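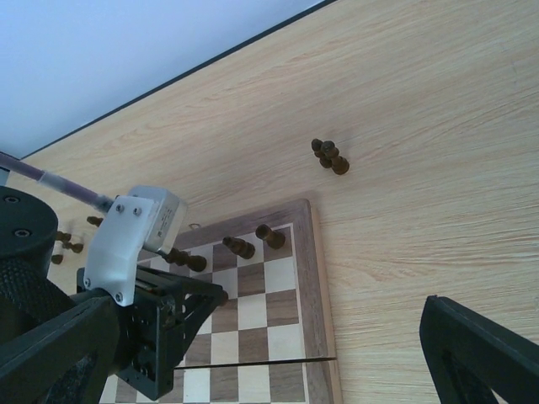
*Figure 3. Workspace from the wrist camera, toppled dark pieces on and off the board. Photo: B. Chisholm / Clusenar project.*

## 5.2 Failure during board reset

The reset task is the one that broke. Everything in 5.1 (single pick, single place, bare table) ran clean enough that we moved to the full board in November without changing the controller. In hindsight too early. The Trernen planner treats each piece as its own episode: look, approach, close, lift, place, back off. It has no notion of neighbors. On a board with pieces in adjacent squares that matters a lot.

We logged 242 pick attempts in the reset condition, both arms, same policy weights. Of these 69 ended in what we call a contact fault, meaning a piece other than the target was moved by the gripper or by the held piece. A fault is not always a stop. The arm often completes the place and reports success, and the planner carries on with a board state thats already wrong. This is the part that worries us most, more than the knocked pieces as such.

Three patterns in the logs, not fully separate:

- **Side sweep on approach.** The wrist comes in low and the open jaw passes through a neighboring square. Tall pieces go first. Mostly back rank.
- **Late release.** Fingers open while the wrist has begun to retreat, the piece tips. Seen on both arms, worse on the left. We had a loose finger plate on that side for part of the runs and can not rule it out.
- **Cascade.** One piece falls against another, the next pick is planned from the old board state, the gripper closes on nothing or on the wrong piece. Longest runs of damage come from here.

Pieces lying down are a seperate problem. The grasp model (Gallow, trained on upright pieces only) gives high confidence on a toppled pawn and low confidence on a toppled king or queen — so the arm will go for the pawn, squeeze it along the wrong axis and roll it. Dark pieces on dark squares are worse than dark pieces on bare wood. We didn't collect enough light-piece failures to say anything there. 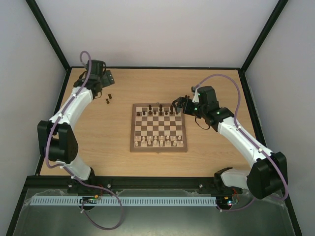

The force limit did not help. It was set at 300 in controller units, a value carried over from the Endale bin-picking setup, where objects were heavier and a bump against a neighbor was fine. A chess piece falls over well below that. The limit never tripped on a side sweep, not once. It did trip when a finger pressed down into the board edge, and then only after the second retry. Kenji Ostrowski lowered the limit for a short series afterward, but the arms then stopped in free motion from cable drag at the wrist, so the lower value was dropped. Could be fixed with better cable routing. Not tested.

On safety: no person was inside the reach of either arm during any logged fault, the stop button was used 2 times. Both stops were operator choice, both during a cascade, neither arm was near a joint limit. But the false success reports mean the status line on the operator screen can't be trusted as a sign that the cell is in a known state. Until this is fixed we ask operators to look at the board before every restart.

**Changes made since.** A fresh look at the whole board before each pick, not only at the start of the reset. Higher approach height, jaw opening narrowed to fit the piece base. Wrist held still until the fingers report fully open. The first change is slow, it almost doubles the time per piece, and we have kept it anyway. Results with all of them on are in 5.3, the per-arm breakdown is in the appendix.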